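3.2 Storage of old office computers

Many small towns keep their retired computers for years before anybody decides what to do with them. In our survey of Turnby and Jindau we visited storerooms and asked the owners how old the machines were and why they were kept. The most common answer was fear of losing files. The grey tower case is still the usual form.
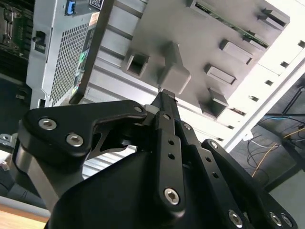 Fulvio Sartori

The households of Turnby reported 702 stored machines, and those of Jindau reported 470. We did not include portable computers, as their owners often sell them or give them to relatives. In both towns the people who lived more than one hour from a collection centre kept their machines longer. The price of transport was named often – more often than we had expected in June, when the questions were written.

Parts made of plastic and circuit board are difficult for the local recycler, Kavik, which accepts mostly metal. Its manager told us that a load under 1000 kilograms does not pay for the trip.
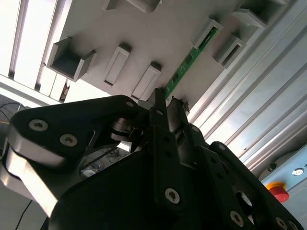 Figure 4. Light grey panel with grey holders and a narrow green circuit board strip.

Furnival proposes a shared depot between the two towns. We consider this reasonable, but the labour of sorting should be counted in the cost, and her estimate leaves it out. Section 3.3 returns to this question with the answers from Zakaria.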